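El retiro juvenil de la parroquia de Plostell vuelve en octubre, con 38 plazas para jóvenes de 16 años en adelante. Las inscripciones se abren el domingo 31 de marzo, después de la misa de la tarde, en el salón parroquial.

El encuentro dura dos noches y se celebra en la casa de espiritualidad de Nallell. El programa incluye oración de la mañana, música, trabajo en grupos y una vigilia abierta a las familias. El autobús sale de la plaza Brannigan y hace una parada en Rolton. 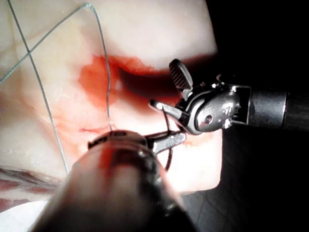
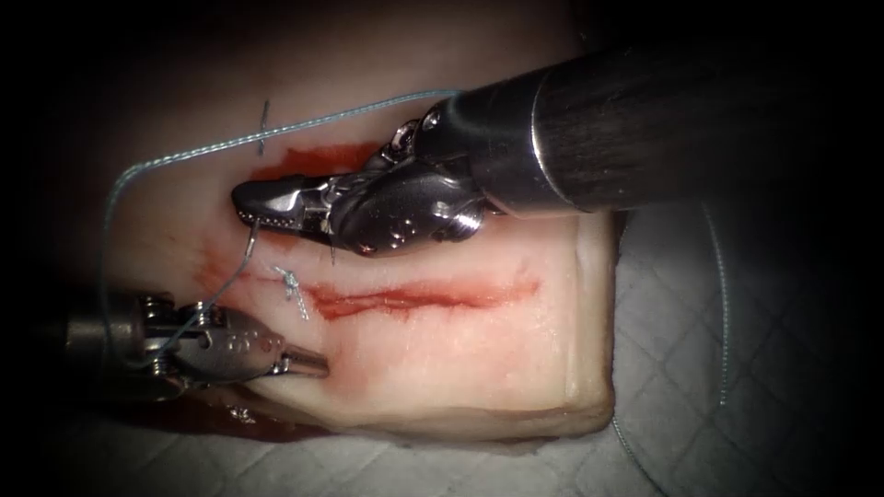
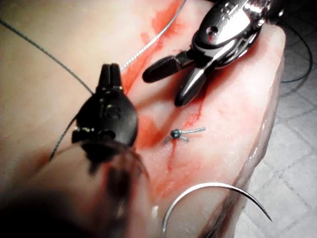
*Instrumentos quirúrgicos robóticos.*

Para reservar la plaza es necesario entregar la hoja de inscripción firmada; los menores de edad necesitan también la firma de su padre, madre o tutor. Las familias con dos hermanos inscritos pagan una cuota reducida, que se consulta en la secretaría. Se ruega indicar las alergias alimentarias en la misma hoja.

Cada participante debe llevar saco de dormir, ropa de abrigo y una Biblia. Los teléfonos se quedan en recepción durante las actividades.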